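Marks for the dull parts

The regional student robotics competition at Holroyd publishes its results in January, and every year the winners are the teams with the best final run. I have helped judge it and I think the scoring is wrong. Our own club at Flermont came nowhere this time, so some will call this sour grapes.

The club's task this term is tableware: a mug, a cup, a lid, two arms and a table marked out in blue tape. 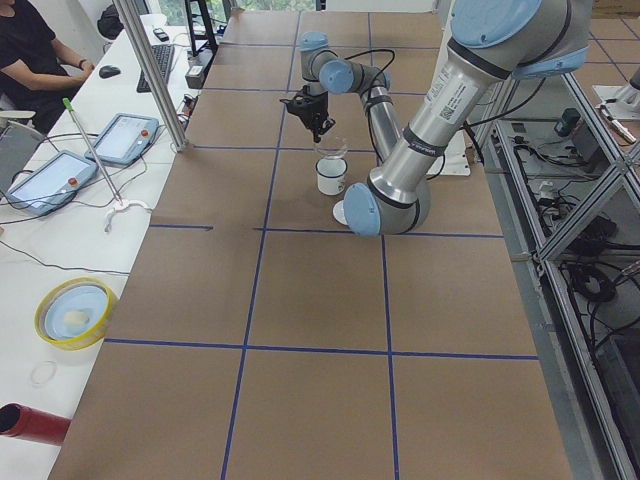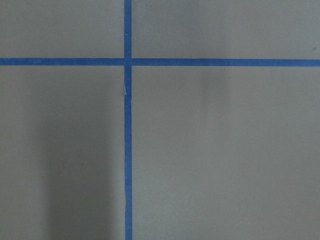
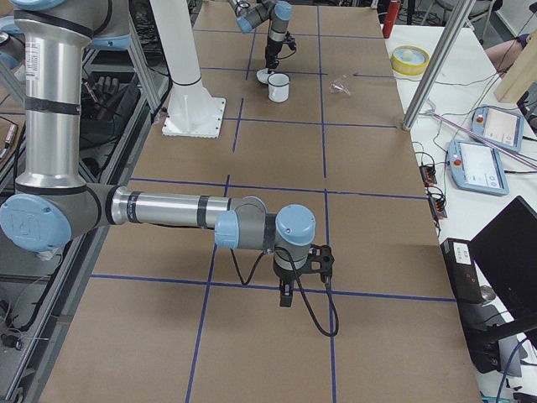
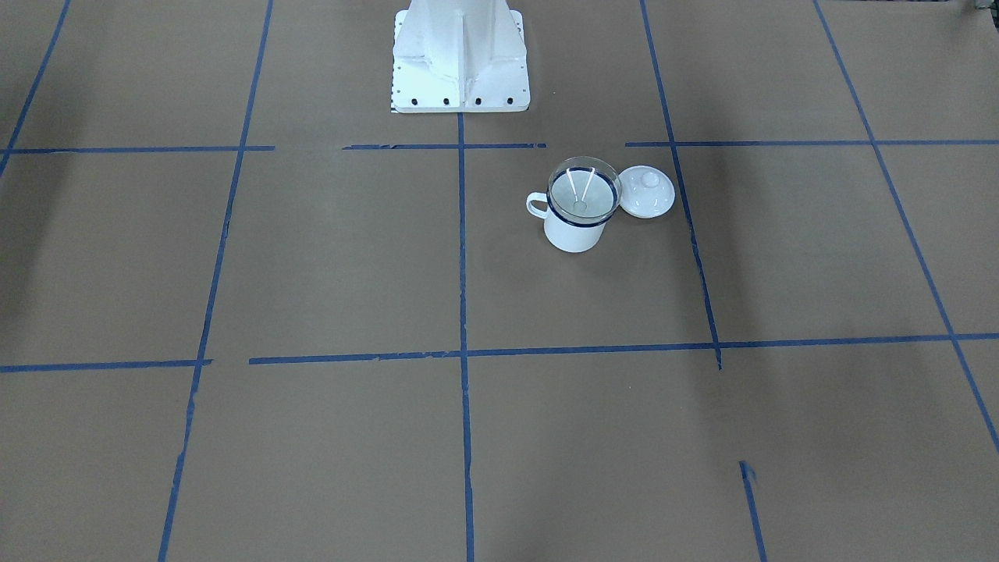

Under the present rules a team gets 2000 points for the run and 30 for the logbook. The run lasts a few minutes. The logbook covers months of laying out tables, writing down positions and finding out why a grip failed. Students can read a score sheet as well as anyone, and they put their time where the points are.

The result is robots that do one thing once. I have seen a team tape over a mistake in the morning and win in the afternoon — good luck to them, but they could not tell me what had gone wrong. Another team had 406 attempts written up, failures included, and finished near the bottom after one bad run.

I would give the logbook half the marks. I would also have judges move an object to another square and ask for a second run. It takes longer, and the day is already long. Fewer teams per table would fix that.

The usual objection is that a logbook is dull to watch and parents come to see robots move. They can still see that. The marks are for the students, and most of the job they may one day be paid for is in the book.

March 24, 2025

Comments (3)

Grirkier
Half is too much. A third, maybe. Agree on the second run.

Skasireo
Our logbook ran to 2188 lines and the judge read the first page.

tapemeasure
Who marks all these logbooks? It took us a whole evening to do six.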